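Re: overhead view drifting on the tabletop cell, Aledthorpe
July · posted by the cell maintainer, Aledthorpe
2 min read 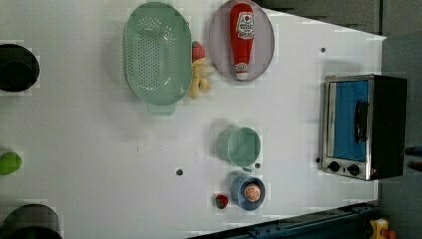 Overhead view, kitchen set laid out on the white top. Rail at bottom right.

Replying to the list because two other sites wrote to me off-list with the same question.

> We moved our Tekov cell to a new bench on Friday and remounted the
> overhead bracket. Since then the taught positions land off to one side
> on the oven end of the table and are fine on the colander end. We have
> rerun the Preltimar table calibration twice with the same result. The
> residual is low both times. Is there a scale setting we have missed?
> Also, does it matter that our view comes in sideways? The old one did
> not.

There is no separate scale setting. A low residual says the fit agrees with the points you gave it. If all the points were at one end of the table, the other end is extrapolated, and a small tilt in the bracket shows up there first.

We had the same fault after a bracket change. Our order of work now:

1. Power down the arm and lock it out. Check the rail bolts with a torque wrench, starting at the middle and working outward. We found 2 loose at the end nearest the oven. Mark each bolt with paint pen after it is tightened.

2. Level the bracket against the tabletop. Do not level it against the floor. Our floor slopes and the table feet take up the difference.

3. Clear all objects off the table before calibrating. The colander is the worst offender on our bench. Its rows of drain holes get picked up as grid dots, and the fit will accept some of them without a warning.

4. Use 9 points, with at least one in each corner of the reach area. The dark holes in the tabletop are not a reference. They are not on a regular spacing, and their edges wear. We tried to save time by using them and lost an afternoon.

5. Save the result under a new name. Preltimar keeps the old file loaded until the station is restarted, so a rerun without a restart checks the new points against the old transform. This may be why you got the same answer both times.

6. Put the objects back and run 5 test moves, with at least two of them at the oven end. Approach the oven from above first, with the gripper open and the speed turned down. The door bar stands out from the front and is easy to clip if the offset is still there.

On the sideways view: it does not matter to the calibration, provided the rotation is set before the points are taken. If you rotate the stream afterward, the file is no longer valid and has to be redone. We leave ours sideways. The operators got used to it within a shift.

One more item for anyone with the Zürcher bracket. The slotted plate creeps under vibration even when the bolts hold. We added a dowel pin through the plate and the upright. The cell has run 1,193 cycles since then and the offset check has stayed inside tolerance. Before the pin we were recalibrating every week.

If the error is still there after a restart and a full set of points, post the residual for each point. The overall figure will not show which corner is out.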